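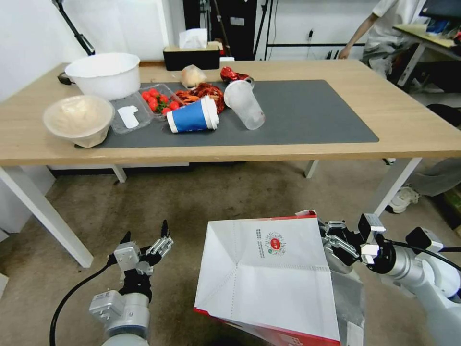 2018年6月16日
发件人：讣告数据组，列表维护者

主题：Re: 讣告页面迁移后日期字段与亲属字段的处理

先答复昨天提出的两个问题，原文引在下面。

> Flistero 导出的讣告里，出生日期和去世日期写在同一个文本字段，
> 分隔符有连字符、波浪号和“至”三种。导入 Skekport 时是拆开，
> 还是原样保留？
> 另外，“遗属”一栏有的只写姓名，有的连配偶姓名写在括号里，
> 检索时括号内的名字搜不到。这算数据问题还是索引问题？

一、日期字段

拆开。Skekport 的排序只认独立的日期列，混合字段会被当作空值，排到列表末尾。3月那次试导入共600条，其中131条的日期没有解析出来，原因都是分隔符。脚本已改，三种分隔符统一处理，全角和半角都认。

只有年份的条目不要补月和日。以前有人填成1月1日，页面上就显示逝者生于元旦，家属来信更正过。现在的做法是年份单独入列，精度标记写“年”，月、日留空。农历日期照录在备注里，不换算；家属自己提供了公历日期的，以家属所写为准。

原始字符串保留在 raw_date 列，不对外显示，核对时用。

二、亲属字段

属于索引问题，数据不用动。Wunderlich 分词器默认跳过括号内的内容，配置里把 skip_paren 设为 0，然后重建索引即可。228条带括号的记录在测试机上跑过，配偶姓名都能搜到。

需要注意两种写法：
“长子（已故）”里的“已故”会一并进入索引，请加到停用词表。“先于其去世”“早逝”同样处理。
“孙辈某某等”里的“等”字不要删，删掉以后读起来像是名单已经列全。

曾用名和婚前姓放在 alt_name 列，不放括号。旧数据里两者混用，暂时分不开的就先不分，等殡仪馆方面回复。

三、仪式信息

告别仪式的时间、地点与讣告正文分开存放。仪式结束后，时间、地点不再在列表页显示，详情页保留。Brerkby 那边的模板目前把两者拼成一段，过期以后仍然写“将于”，读者容易误会。模板下周改，改好之前请勿从 Brerkby 同步新条目。

代收花圈或捐赠的账户信息一律不导入，包括写在正文末尾的。脚本只能识别连续数字，中间加了空格的要人工看一遍。

四、长度限制

摘要上限是1,000个字符，超出部分截断，正文不受影响。截断位置按句号找，找不到句号才按字数切。有几篇生平全文用逗号连到底，切出来的摘要停在半句上，请编辑手工补写，不要改家属的原文。

更正请求仍走原来的表单，写明条目编号、原文和改后文字。只写“日期不对”的请求没法处理，会退回。

下一批数据导入前，请各站先核对自己的字段映射表，有差异直接回复本帖，不要另开主题。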